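Cimside workshop, notebook, March
Undolero twin, prototype 5, fuelling and idle

Started 08:40. Engine cold, battery on the maintainer overnight. Aim for the day was to cure the hanging idle after a closed throttle that Svend Overgaard reported on the hill route. Odometer 2,981 km at the start.

Idle on first start hunted between 1,150 and 1,400 rpm and settled after the fan cut in. Throttle bodies out of balance, left leading right by 23 mbar. Reset with the bypass screws, left alone on the stop screw. Re-read the throttle sensor at closed: unchanged. Inlet rubbers sprayed, no change in speed, so no leak there.

Road run on the Albers loop after lunch. Hang gone in second and third, still a trace in fourth on a long downhill. Front brake lever travel longer than I would like, bleed before the next run. Clutch bites very late, cable adjuster nearly at its end.

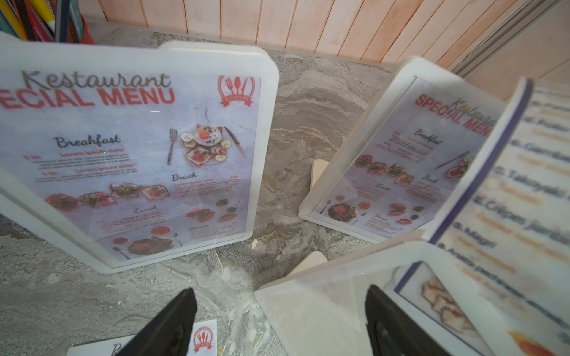 Exhaust and heat

Header temperatures even within the limits of the probe. Heel guard on the right still gets too hot in slow traffic. Grukska sent a revised bracket that stands the guard off further, but the lower hole fouls the footrest hanger. Slotted it with a file for now, drawing to be marked up.

Chain slack checked at the tight spot and reset. Rear spindle nut to 134 Nm, new split pin.

To do
Bleed front brake.
New clutch cable, check routing past the headstock.
Ask Svend for the decel fuel cut map he used on prototype 4.
Repeat fourth gear downhill with the logger on.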